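Browse Tags Unanswered Log in
Workshop > Robots > Floor marking
Search this site Go

Is a fortnightly re-tape really needed?

cellminder
We run a Drorkilo robot on carpet, with yellow tape squares for where it stands and where things go down. The Olent service plan wants every square lifted and laid again every 2 weeks. Sounds to me like a way of selling tape.

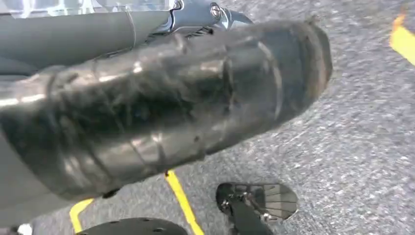
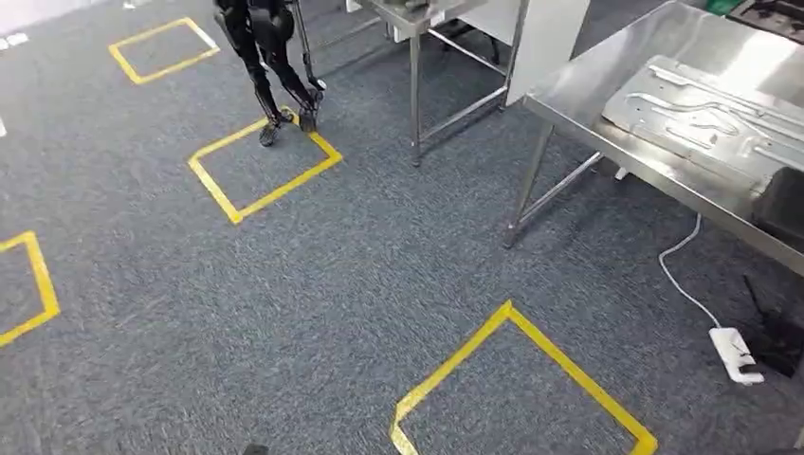
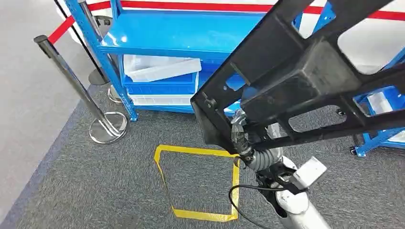
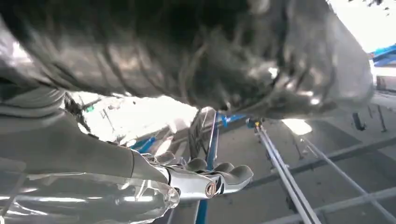

The plan also has us checking the arm cables on the same visit, at 5 points. I don't mind that, but I can't see why the two jobs are tied together. The square in the third picture is a bit wrinkled and I'd happily leave it alone. What worries me more is the thin black cable looping out from the wrist there. Has anyone skipped the tape job and regretted it?

Butar_nights
Wrinkles don't matter. Position does. Measure each square from something bolted down and write it on the wall. If it hasn't moved, leave it. I've yet to see a carpet improved by peeling tape off it.

I'd clip that cable back to the forearm, with enough slack for the wrist to turn fully. Power off first.

tapeworm5
just follow the plan, they wrote it for a reason

oldgantry
Did they? Ours said 2 weeks as well and was copied from a painted concrete job. Ask Olent which floor they tested on. We check on Tuesday and replace what's lifting.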